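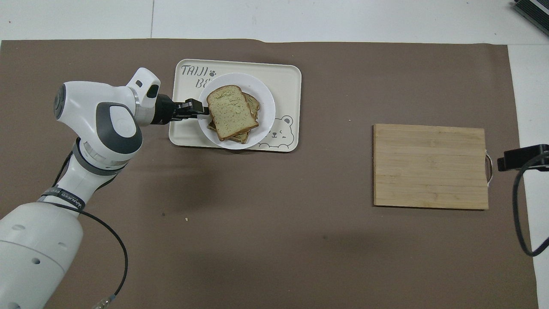
The breakfast arrangements in this household have been under review since January, when I moved from Ukwood to a smaller apartment in Grastville and gave up a dining table that seated eight. The present table serves as a desk for most of the day, and breakfast must be set out and cleared within a fixed period. After several unsatisfactory layouts, I have adopted a standard one. A large taupe-brown mat goes down first and covers most of the surface. The cream-colored tray with the bear face in its lower right corner stands on the mat and holds the plate of bread, and the wooden cutting board is placed to the right. This post sets out the reasoning, the items retained, and the matters that remain open.

## Background

In Ukwood, breakfast was served directly on the table, and the kitchen was close enough that anything forgotten could be fetched without much trouble. Bread was cut at the counter. Crumbs were wiped up when convenient, which in practice meant in the evening.

Neither habit survived the move. The Grastville counter is 33 inches long, and the kettle and the dish rack occupy most of it. Bread must therefore be cut at the table, and the table must be fit for paperwork by 8:30. For the first few weeks I cut bread on a dinner plate, a practice that I do not recommend and that has marked two of the plates permanently.

## The mat

The mat was the first purchase. I had been using individual placemats, and these moved whenever anything was set down on them. They also left gaps, and the gaps collected crumbs. A single large mat has no gaps within it. At the end of the meal it can be lifted by the corners, carried to the sink and shaken out.

The color was chosen after some deliberation. A white mat would have matched the floor, which is pale, but it would also have shown every coffee ring by the end of the first week. The taupe-brown conceals coffee very well. It conceals flour poorly, and anyone who favors heavily floured loaves should take this into account before choosing a similar shade.

I ordered the mat from Womero, a housewares store two bus stops from the apartment. The first one arrived with a fold line that would not lie flat, and the store exchanged it. The second has given no cause for complaint, although it must be rolled for storage. Folding it produces the same line within a day.

## The tray

The tray is rectangular, with rounded corners and a slightly raised rim. It also carries some dark gray lettering and a small paw print, most of which disappears from notice once the plate is in position. The bear has its eyes closed and looks out from behind the plate. I had not intended to own a tray with a bear on it. The plain ones at the store were either too deep for comfortable reach or too wide to leave space for the board, and the bear was available in the correct size. I have since become attached to it and would not now exchange it for a plain one.

The raised rim matters more than I had expected. Without it, a plate carried from the kitchen tends to travel toward whichever hand is lower. The rim also retains a fair share of the crumbs, so that the mat has less work to do.

Early in the trial, the jam, the butter and a cup were all kept on the tray together with the plate. This was too much. The cup had to be moved each time anyone wanted butter, and on one Sunday it went over entirely. The current rule is that the tray carries the plate of bread, and drinks are brought separately once everyone is seated.

## The board

The wooden board is the oldest item in the arrangement and came with me from Ukwood. Its position on the right reflects the fact that I am right-handed. Guests who are left-handed are welcome to exchange the board and the tray, and one regular guest does so without asking.

The board is kept clear until bread is to be cut. Slices go to the plate as soon as they are ready, and they are stacked. I am aware that stacking softens the crust of toasted bread, and on toast days I stand the slices against one another instead. For untoasted bread, stacking saves room and slows drying at the cut face.

Care of the board is simple:

- Wipe it with a damp cloth after use, on both sides.
- Stand it on its edge until dry.
- Oil it once a month with food-grade mineral oil and leave it for 30 minutes before wiping off the excess.
- Do not leave it in the sink.

The last instruction was added after an incident in February that left a slight warp. The board now rocks a little on a bare table. On the mat it is steady.

## Bread

Bread comes from Tshabalala, the bakery at the end of the street, which opens early enough to be useful. The household has tried several of its loaves. The plain white sandwich loaf stacks best and has become the weekday choice. The seeded loaf has the better flavor, but it distributes its seeds beyond the limits of the mat, and it is now reserved for weekends.

On weekends I also bake a small batch of rolls. The quantities are 200 grams of flour, 130 grams of water, one teaspoon of yeast and half a teaspoon of salt, and the result is four rolls of modest size. The recipe is not original and the rolls are not remarkable, but they can be eaten within the hour and they require no cutting.

## Open matters

Two questions have not been settled. The first is storage. The rolled mat currently stands behind the door, where it falls over whenever the door is opened with any force. A wall hook has been proposed and the landlord has been asked.

The second is the butter. It has no assigned place under the current layout, and it has been found on the windowsill, on the board and once on top of the bread bin. I have looked at a covered dish small enough to fit above the board, and I intend to measure the space before returning to the store.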